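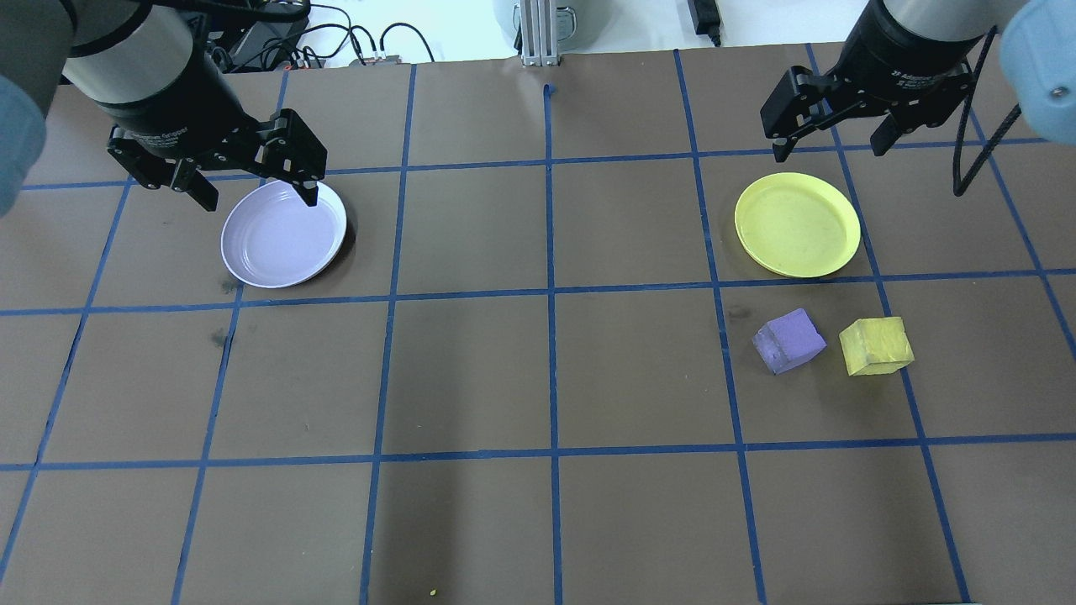 *Head camera view of the taped work surface, with two plates and two foam cubes between the left and right grippers.*

# Skanix Grid Placement Set

Data card, version 2
Released Thursday, December 16, 2021

## Summary

The Skanix Grid Placement Set is a collection of teleoperated tabletop recordings made at the Bistent laboratory. It supports the study of one question: whether a policy trained on a small number of object layouts can carry out the same instruction when the plates and cubes are moved to grid cells it has not seen. The set contains 842 episodes. Of these, 68 are held out for testing and must not be used for training or for model selection.

The method is described in the accompanying report by Zinchenko, Lytvynenko and Hakala. This card covers the data only.

## Task family

Each episode begins with a written instruction that names a cube, a plate, or both. Typical instructions are:

- "Put the yellow cube on the yellow plate."
- "Put the purple cube on the plate that does not match it."
- "Move the yellow plate one square toward the base."

The operator may use either arm unless the instruction says otherwise. An episode ends when the operator releases the object and presses the stop key, or when the time limit is reached. Unfinished episodes are kept and carry the label `incomplete`.

## Work surface

The surface is brown and is divided by blue tape into cells that are close to square. The tape was laid by hand. Cell borders should therefore be treated as guides for placing objects and should not be used for camera calibration. A separate calibration file is supplied for each recording day.

Start layouts were drawn at random from a list of 1,000 and assigned to operators in sealed batches. An object counts as being in a cell when its center is inside the tape. Objects that rest across a line are recorded under the cell that holds the larger share, and the field `on_line` is set to true.
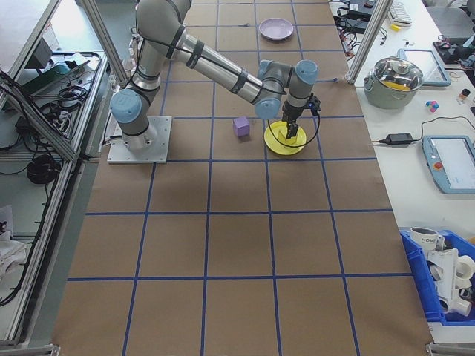 Contact with a plate is annotated separately from contact with a cube. In early trials, annotators disagreed most often on frames in which the fingers were touching a plate with no cube between them. The guide now asks for the label `plate_contact` in every such frame, whatever the instruction says. Whether the plate then moved is recorded in its own field.

## Contents of each episode

| Field | Description |
|---|---|
| `instruction` | Text given to the operator |
| `head_rgb` | Color video from the head camera |
| `side_rgb` | Color video from the fixed camera |
| `joints` | Joint positions for both arms |
| `gripper` | Commanded and measured finger opening |
| `start_layout` | Cell index of each object at the start |
| `contact` | Per-frame contact labels |
| `outcome` | `complete`, `incomplete` or `void` |

## Annotation

Outcome labels were assigned by Bohdana Romaniuk and Volodymyr Levchenko, working independently. Where their labels differed, the episode was reviewed by Valentyna Lytvynenko, whose decision is final. The original labels are kept in `labels_raw/`.

## Main result

Policies trained with the Zinau layout sampler, which draws training episodes evenly across cells, completed more of the held-out tasks than policies trained on the same number of episodes drawn without regard to position. The gain was largest for cells along the far edge. No clear gain was found for instructions that involve moving a plate. Full tables appear in the report.

## Known limits

- Cubes are foam and give under the fingers. Results may not carry over to rigid objects.
- The background was not controlled. Cables, tools and other equipment appear in both camera views and may change between sessions.
- Episodes recorded in July use an earlier gripper calibration. They are marked `cal_v1`.
- All instructions are in English.

## Use and access

The set is available for noncommercial research on signature of the Bistent data agreement. Requests should be addressed to Demyd Zinchenko. Errors in labels or calibration files should be reported to Joonas Hakala, with the episode number and the frame range concerned. Corrections are listed in `CHANGES.md`.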